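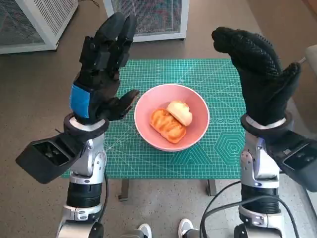 Lise Poirier wrote to the list that the old version mixed up two soil species under one label, and that she would not use it again before somebody checked the spore-forming strains. She was right. Version 2 of the Kerkari spectra set was made mostly to answer her message.

Kerkari spectra set, version 2
Released 9 Jul 2018

What is inside

Mass spectra of bacteria isolated from garden soil, pond water and raw milk. There are 136 isolates from 23 genera. Each isolate was grown on two plates and measured three times from each plate. The spectra are raw: we did not smooth them and did not subtract the baseline.

Folders

spectra/ has one text file for each measurement, with two columns (mass and intensity).
labels/ has the table isolates.csv and a short list of changes from version 1.
scripts/ has the peak picking script from Vincze and a small reader for the text files.

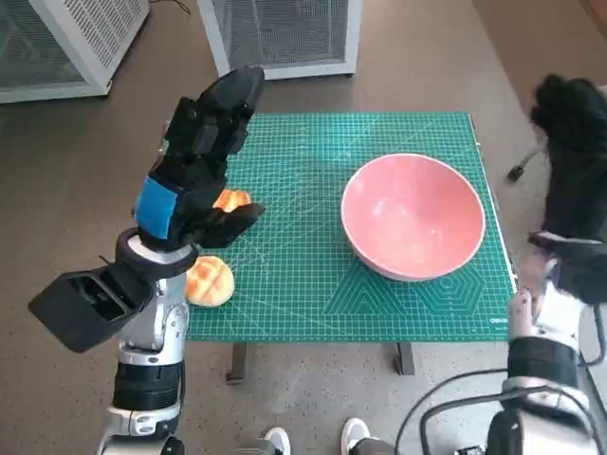 How the labels were made

Every isolate was named from its 16S sequence. When the sequence could not separate two species, we sequenced a second gene. This was needed for 17 isolates, almost all of them Bacillus. If the second gene also gave no clear answer, the column "species" is left blank and only the genus is given. Please do not fill the blanks from the spectra, or you will test the method against itself.

Known problems

The Pinley milk isolates were measured after a new calibration. Their peaks above 10,000 Da are shifted a little to the right compared with the others. Vernon Chisholm proposed a correction, but it made the low masses worse and we did not apply it.

Several pond isolates grew slowly and were harvested on day three. The column "age_days" shows this.

Four spectra in version 1 were empty files. They were measured again in June from the frozen stocks.

Splitting the data

Do not put measurements of the same isolate in both training and test sets. The column "fold" gives a split that we recommend. With the Gumeo matching tool and default settings, 79 isolates got the correct species as first hit on this split. Results by genus are in labels/baseline.csv.

Not suitable for

Clinical diagnosis. The set has very few human pathogens and no yeasts.

Changes

If you find a wrong label, send the isolate number and the reason to Lise or Vernon. Corrections will go to version 2.1, and the isolate numbers will stay the same.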